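仿真里的成功也要写清楚怎么算的
访Plollance操作评测规程起草人Weronika Szczepańska

Plollance规程的第一版只有四页，第二版有二十多页，眼下征求意见的这一版又删回到十一页。负责起草的Weronika Szczepańska说，删掉的部分大多是解释，留下的都是要求。“解释放在附录里，想看的人会去看。正文里每一条都应当能检查，检查的人拿着这一条和一份报告，能说符合或者不符合。”

这份规程管的事情很窄：机械臂在仿真环境里做厨房和食品类的抓取放置任务，结果应当怎样记录，怎样报告。它不规定机械臂应当怎么做，也不规定用哪一种仿真软件。规程由Clultberg牵头，参加起草的还有几家做末端执行器和做控制策略的单位。配套的任务集叫Gostari，目前收了28个任务，从把杯子摆正到把鱼从一个容器移到另一个容器都有。

Szczepańska在Clultberg做了多年测试工作，早先测的是包装线上的并联机器人，后来转到仿真评测。谈话是在她的办公室进行的，桌上摊着各单位寄回来的意见表，有的打印件上用两种颜色的笔写满了批注。她说话不快，遇到条文就翻到那一页照着念，念完再讲。

规程的起因是一次内部比对。当时Clultberg收到两份评测报告，测的是同一个控制策略，任务名称也相同，一份的成功率很高，另一份很低。双方都认为对方弄错了。Szczepańska和同事Eleri Owen把两边的记录调出来逐项对照，花了14天才弄明白差别在哪里。

“两边都没有弄错，”她说，“一边把物体进了碗就算成功，另一边要求夹爪松开、退回去，物体还在碗里，才算成功。报告里都只写了‘成功’两个字。还有一处，一边的物体初始位置每次都随机变化，另一边只在三个固定位置里选。这个也没写。”

她认为那14天里有大半是可以省掉的。“如果报告第一页上写着成功的判据，写着初始位置怎么来的，半个小时就能看完。后来写规程，第一条就写这个。”

第一条的文字是：每个任务应当给出成功判据，判据应当由仿真状态中可读取的量表示，并注明判定的时刻。Szczepańska说，争论最多的是后半句。不少单位习惯在整个过程中持续判定，只要有一刻满足条件就记成功，然后终止这一次试验。这样做省时间，可是会把一些不该算的也算进去。物体在碗口上方经过，位置判据一时满足了，程序就停了，后面夹爪有没有松开，物体有没有弹出来，都没有记录。

“所以我们要求写判定时刻。你可以持续判定，规程不禁止，但是要写出来，还要写条件连续满足多久才算。写‘连续满足’而不写时长，视为没有写。”

对于食品类任务，她主张判据写得更细一些。刚性的杯子、碗，位置和姿态基本就能说明问题。鱼、菜叶、面团这类东西，在仿真里怎么建模本身就是一个要报告的内容。有的任务把鱼做成一整块刚体，有的做成几段用关节连起来，也有用可变形体的。三种做法的抓取难度差别很大，看渲染出来的画面却未必分得清楚。

“一条鱼画面上略微弯着，可能是模型做出来就是弯的，也可能是在重力下弯的。你看图看不出来。所以第四条要求，凡是真实世界里会变形的物体，报告里必须写明仿真中的模型类型。写刚体没有什么不好意思的，写清楚就行。”

有人在意见表里提出，食品一律用可变形体，否则不允许列入食品类任务。她没有采纳。可变形体的计算代价高，参数也不好定，一个参数取得随意的可变形体未必比刚体更接近真实的鱼。规程如果强制要求，多数单位会随便填一组参数交差，报告看上去更高级，可信程度没有提高。

“我宁愿看到一份老老实实写着‘刚体，质量多少，摩擦系数多少’的报告。至少我知道这个结果能说明什么，不能说明什么。”

摩擦系数也是反复谈到的一项。鱼的表面在真实操作中是滑的，夹爪指面的材料和磨损情况又各不相同，仿真里却常常给所有物体用同一个默认值。规程要求把夹爪指面和被抓物体之间的摩擦参数单独列出，如果用的是软件默认值，就写“默认值”并附上软件版本。Szczepańska说，这一条刚提出来的时候，有一家单位回复说他们不知道自己用的是多少，要回去查。查了以后发现，两个任务之间的数值不一样，是不同的人在不同时候设的。

“这就是规程的用处。条文本身没有什么高深的东西，它让你去查一遍。”
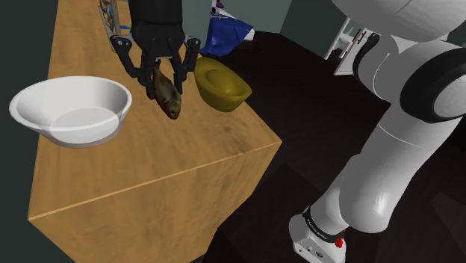
Shabnam Abbasi

渲染画面在评测报告里能占多大分量，是规程第六条要处理的问题。以抓鱼的任务来说，鱼被黑色夹爪夹住上半身，头朝下悬在木质台面上方，左边一只浅口白碗，右边一只深一些的黄碗。Szczepańska说，这样的画面能告诉读者的是物体在这一刻被夹着，以及碗的位置。鱼从哪里来，接下来往哪里去，最后有没有放好，都得看数据。

“以前的报告常常在‘结果’一节放几张渲染图，每张都是夹着东西的，读者翻过去，印象是全部成功了。规程现在要求，画面放在任务说明那一节，结果一节只放表格和判据。要在结果一节放图，就必须放同一次试验的初始、中间和结束，并且注明试验编号。”

试验编号要能对应到随机种子，这是第七条。编号、种子、软件版本、场景文件的校验值，四项写在一起，别的单位拿到之后应当能把那一次试验重新跑出来。起草过程中有人问，图形处理器上的并行计算本身有不确定性，种子相同也可能得到不同的轨迹，这一条是不是做不到。Szczepańska的答复写进了附录：如果不能逐步重现，报告应当说明，并给出同一种子重复运行若干次的结果差异。

“做不到的就写做不到，写出差异有多大。我们没有要求大家的仿真完全确定。有些单位一听‘可重复’就紧张，以为要每一位小数都一样。”

至于每个任务跑多少次，规程定的是100次，初始条件按任务文件中规定的分布抽取，种子序列事先公布。这个数目经过了一番讨论。做控制策略的单位觉得仿真便宜，可以跑得更多；做末端执行器的单位用的接触模型比较细，跑一次时间很长，希望少一些。

“100次不是从统计公式里推出来的唯一答案，”Szczepańska说，“它是大家都做得到、置信区间又不至于宽得没法用的一个数。规程同时要求给出区间，所以谁愿意多跑，区间自然会窄，他的好处看得见。少于100次的，可以交，但是表格里要标注，不能和别人的结果排在同一张表里比较。”

她特别强调不得挑选。种子序列公布以后，必须从第一个开始连续使用，不能跳过。程序崩溃的、物体一开始就穿进台面里的、仿真数值发散的，都要留在记录中，单独归为一类。过去常见的做法是把这些当作“无效试验”删掉再补跑，报告里不提。

“删掉有时候是合理的。场景生成的时候两个物体重叠，一开始就弹飞了，这跟控制策略没有关系。问题是由谁来判断有没有关系，在什么时候判断。如果是跑完了看到失败，再回去找理由说这一次无效，那总能找到理由。”

规程因此把无效试验的条件也写成了可以自动检查的形式，并且只允许在机械臂开始运动之前判定。运动开始以后发生的一切，包括数值发散，都计入结果。起草组里对这一点有不同意见。Bernadette Ó Gríofa负责的是接触仿真，她在讨论中举过例子：夹爪以较大的力合拢时，薄的物体有可能穿过指面，这是求解器的问题，算在控制策略头上不公平。

Szczepańska同意这是求解器的问题，可她还是坚持计入。她的理由是，控制策略如果总是把夹爪推到求解器容易出错的区域，这件事本身就值得知道。夹得太紧，在真实设备上对应的可能是把鱼压坏。仿真里表现为穿透，真机上表现为损伤，两者形式不同，都应当有人去看一眼。最后的文字是折中的：数值异常计入失败，但在失败分类中单列，报告可以另外给出一个剔除该类之后的数字，两个数字必须并排出现，字号相同。

“字号相同是Eleri加的。她见过有的报告把不好看的那个数字放进脚注。”

失败分类共有5类：未抓到，抓到后掉落，放置位置不符，与环境发生不允许的碰撞，数值异常。超时不单列，按照时间到的那一刻处于什么状态归入前四类中的一类，如果哪一类都不像，就归入未抓到。Szczepańska承认这样处理有点粗糙。最初的分类要细得多，试用的单位反映，同一段录像给两个人看，归类常常不一致。

“分得很细，看上去信息多，可是两个人分出来不一样，那多出来的信息就不可靠。后来我们反过来做，先看哪些界线是大家都能分清的，就留哪些。”

她拿掉落举例。鱼在夹爪中滑了一段，没有脱手，最后仍然进了碗，算不算失败？按照现行条文，算成功，滑移量作为附加数据报告。在碗的上方提前松脱，鱼自己掉进了碗里，算不算成功？按照只看终态的判据，算。按照大多数人的直觉，不该算。规程没有统一规定，要求每个任务文件自己写明，是否允许物体在夹爪发出张开指令之前脱离。Gostari的食品类任务目前全部写的是不允许。

“写不允许，是考虑到将来要用的地方。食品从高处落进容器，会溅，会磕，位置也不可控。在仿真里它碰巧进去了，我们不想让这种碰巧变成成绩。”

碰撞这一类的争论集中在“不允许”三个字上。夹爪要从台面上拿起一条扁平的东西，指尖很难完全不碰台面，有些策略还会有意利用台面把物体推到容易夹的姿势。如果凡是碰到台面都算碰撞，这类做法就全部被排除了。规程的处理是由任务文件列出允许接触的物体对和力的上限。夹爪与台面的接触一般允许，但有上限；夹爪与碗沿的接触，有的任务允许，有的不允许；臂身与台面、与周围任何物体的接触，一概不允许。

“臂身是最容易被忽略的。大家都盯着夹爪看，画面也都对着夹爪。可是机械臂的几节连杆占的空间比夹爪大得多。仿真里有些单位为了省计算，把臂身的碰撞检测关掉了，这样臂身可以从台子里穿过去，夹爪照样把东西放好，成绩照样是成功。”

规程第九条要求臂身的碰撞检测必须开启，如果使用简化的碰撞外形，简化外形应当包住实际外形，不得比实际外形小。检查时由脚本对照两者的几何数据。Szczepańska说这是写进规程之后影响最大的一条，有几家单位重新跑了以前的任务，数字都有变化，具体变了多少她不便代为公布，留给各单位自己去说。

台面周围的陈设，例如架子、布、用不着的碗，要不要算在任务之内，也有过来回。有单位认为这些是背景，跟任务无关，为了方便可以删去。规程不允许删。任务文件里有什么，场景里就应当有什么，只作显示而不参与碰撞的物体要有标记。如果哪个单位要用自己删减过的场景，任务名称后面须加注，不得沿用原名。

“改了场景还用原来的名字，这就是最初那两份报告的问题又来一遍。名字要跟着文件走，文件变了，名字也得变。哪怕只是把一只碗挪了几厘米。”

谈到命名，她翻出一张版本对照表。Gostari的任务文件每改一次都有新的版本号，旧版本保留，不覆盖。报告引用任务时要写全名加版本号。有一次，一个任务的深碗换过模型，底部的形状略有不同，参加试用的Rafia Lodhi发现自己的结果跟上一轮对不上，查下来就是碗底的差别。那时候版本号还没有强制，文件名是一样的。

Lodhi后来成了版本管理那一节的主要执笔人。她在书面意见中写道，任务文件应当像量具一样管理，有编号，有变更记录，停用的要注明停用。Szczepańska把这句话几乎原样搬进了条文。“她原来在计量室工作过，写东西有那个习惯。我觉得很合适。”

规程中还有一部分讲仿真结果对外怎样表述，篇幅不长，Szczepańska却认为这一部分最需要各单位的管理层看。条文规定，仿真中得到的成功率，在任何对外材料中出现时都要带上“仿真”二字，二字与数字须在同一句话里。渲染画面对外使用时要标明是渲染，不能只在文末统一说明。不得用仿真结果推算真机的成功率，除非同时给出真机的试验数据和对照方法。

“现在的渲染效果越来越好，木纹、反光都有，外行看了会当成照片，内行匆匆看一眼也会。我不认为有多少人存心要骗谁。多数情况是图从一个部门转到另一个部门，每转一次少一行说明，到了宣传册上就什么都没有了。”

为此，规程建议把“仿真”字样直接写进画面文件的角上，用建议的语气，没有作硬性要求。有的单位担心遮挡画面，影响检查。起草组商定，检查用的原始文件不加字样，对外的副本加。两种副本分开存放。

记者问，既然仿真和真机之间有这么多差别，为什么不直接把规程写成真机的。Szczepańska说，真机的规程另外有人在写，她也参加了一部分，进度要慢得多。真机试验首先要处理安全，谁可以进入工作区，什么情况下停机，复位由谁来做，这些都有现成的标准可以引用，可是落实到每个实验室都要重新对照。再往后才是物体本身的问题。真鱼不能像仿真里那样每次从同一个状态开始，放久了会变软，表面会干，每一条的大小也不同。

“仿真有仿真的用处。它可以让你在同样的条件下反复做，可以让两个相隔很远的单位面对同一个场景。前提是场景确实是同一个。规程能做的就是保证这个前提。至于仿真里做好了，真机能不能做好，那是另一个问题，要用另一份数据去回答。”

她不赞成把通过仿真评测当作上真机的许可。规程的引言里专门写了一句，符合本规程仅表示记录和报告方式符合要求，不表示被测系统安全，也不表示被测系统适合接触食品。这句话在第二版里放在最后一页，有读者没有看到，写信来询问某个夹爪是否“通过了Plollance食品认证”。第三版把它挪到了第一页。

“没有这样的认证，我们也没有资格做这样的认证。夹爪能不能碰食品，要看材料，看能不能清洗，看缝隙里会不会藏东西。仿真里的夹爪一个缝隙都不用洗。”

安全方面，规程要求仿真评测中使用的关节速度和力矩上限，应当与所对应的真机型号的上限一致，或者更低。过去有的策略在仿真里跑得非常快，任务时间很短，换到真机上第一步就触发限位。Szczepańska认为，超出真机能力的动作在研究中可以有，只是不应当混在操作评测里。如果仿真中的机械臂没有对应的真机型号，报告中要写明，上限取值的依据也要写明。

还有一项要求涉及人。仿真场景中一般没有人，而真实厨房里有。规程目前不要求在场景中放入人的模型，Szczepańska说，起草组讨论过，觉得条件还不成熟，放进去一个不会动的人形，容易让读者误以为与人共处的情况已经测过了。与其这样，不如在报告中用固定的一句话说明：本评测未包含人员在场的情况。这句话的措辞由规程给定，各单位不得改写。

在执行层面，规程提供了一份核对表和一组检查脚本。脚本能查的有文件校验值、种子序列是否连续、碰撞检测是否开启、臂身简化外形是否合格、试验次数够不够。脚本查不了的由人来查，包括成功判据的文字与代码是否一致，失败归类是否合理。人工检查要求由没有参与该次评测的人来做，可以是同一单位的同事。每份报告抽查的试验由编号末位决定，事先公布，避免只挑好看的查。

Szczepańska自己做过不少这样的检查。她的做法是先不看结果表，直接打开抽中的试验，从头看到尾，自己在纸上记下成功或者失败，失败属于哪一类，全部记完再跟报告对照。“先看了表，眼睛就会跟着表走。这个我在自己身上试过，差别很明显。”

她还建议检查的人至少换一个视角看。渲染视角是任务文件规定的，但仿真的好处是可以事后从任何方向重放。固定视角下，机械臂的连杆可能占去画面的很大一块，后面的东西挡住了就看不到。鱼是在碗里还是搁在碗沿上，正面看和侧面看有时候结论不同。规程要求保存完整的状态序列，不能只保存渲染好的录像，也是出于这个考虑。

保存状态序列占用的空间，曾经是几家较小单位反对的理由。后来规程把采样频率的要求放低了一些，接触发生前后的一段仍然要求保存每一步，其余时段可以稀疏保存。原始数据的保存期限由各单位自定，但在报告公开期间必须能够提供。如果提供不出来，报告须撤回或者标注数据已不可得。

征求意见稿于2018年6月11日发出，意见收集到9月为止。目前收到的意见里，赞成种子连续使用和版本号强制的占多数，反对最集中的是数值异常计入失败那一条。Ó Gríofa仍然保留她的看法，并且提交了一份书面说明，起草组决定把这份说明作为附录一并印出来，供读者参考。

Szczepańska说她不觉得这有什么问题。“规程里有一条是少数人不同意的，把不同意的理由印在后面，读的人自己会判断。下一版也许会改成她的写法。要看各单位试用之后，这一类到底有多少，都出在哪些任务上。现在大家手里的数据都不够，包括我们。”

关于下一版还打算做什么，她列了几件事。第一件是把可变形体的参数报告方式统一起来，目前各软件叫法不同，同一个名称在两种软件里含义也不一样，需要一张对照表。Ó Gríofa已经开始做，进展比预想的慢。第二件是任务说明的语言。现在任务指令都用英文写，例如把鱼放进哪一只碗，用颜色来指称。有的单位使用本国语言的指令，翻译之后颜色词的范围不尽相同，偏橄榄色的黄碗在有的译文里成了绿碗。规程需要说明指令翻译后怎样核对。

第三件跟教学有关。设在Calimlim的培训班已经在用规程的核对表给学员做练习，学员拿到一份有意写得不完整的报告，要找出缺了哪些项目。Szczepańska去讲过课，她发现学员最容易漏掉的是判定时刻，其次是臂身碰撞。摩擦参数反倒几乎每个人都能指出来，大概是教材里讲得多。她打算根据这些情况调整核对表的顺序，把容易漏的放在前面。

被问到小单位执行起来负担会不会太重，她说核对表第一次填要花不少工夫，大部分内容在同一套设备和场景下以后可以沿用，每次只需要更新变化的部分。脚本是公开的，运行不需要特殊的硬件。真正花时间的是人工检查，这个没有办法省。起草组考虑过让单位之间互相检查，后来觉得由此产生的保密手续更麻烦，没有写进去，有愿意互查的可以自行商定。

“有一家单位总共没几个人，他们来信说，填完核对表之后，自己把原来准备发表的一张表撤下来重做了。没有人要求他们撤。他们填到‘初始位置如何抽取’那一栏，发现写不出来，是早先离开的同事设的，没有留下记录。我把这封信给起草组的人都看了。”

谈话结束前，她又翻到规程的术语一节，指出“试验”和“运行”两个词在征求意见稿里还有几处混用，请看过稿子的读者一并指出。按照定义，从场景初始化到判定结束为一次试验；程序启动一次可以包含多次试验，称为一次运行。表格中的100指的是试验。她说已经有两封来信把它理解成了运行，正式稿里会在表头重复写一遍。

联系编辑部 | 订阅与投稿 | © Clultberg 版权所有 | 返回顶部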